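Thread about the Sostent hand-held gripper kit. My workshop rented it from Olalden for 3 weeks, and I want to write down my notes before I forget them. I pay the normal price and they don't know I am writing.

The kit is for recording how a person picks things up, so that a robot arm can learn it later. You hold the gripper in your hand, and the camera sits on it. Set-up took me 41 minutes with the Gudville guide, which is clear but has small print.

We recorded 144 short takes with everyday things. The bottle with the purple cap was our first object.

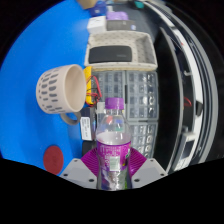
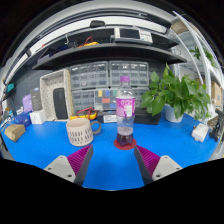
The fingers have ridges and they are softer than I expected. Good for plastic bottles. For thin things like a washer or a paper label I still prefer the older Goel fingers.

What I don't like: the handle is tiring. After about 4 takes in a row I need to change hands, and the colour guide on the trigger is hard to read for me.

Uploading is slow but it never lost a file. The software centre (they call it the "hub") asks you to name each take yourself. Please name them the same day, I did not and I was sorry.

Will I rent it again? Yes, in June, if Olalden keeps the same price. If somebody has tried it with glass jars, please write to me, I would like to know which finger setting you used.

Contact | Copyright | Back to top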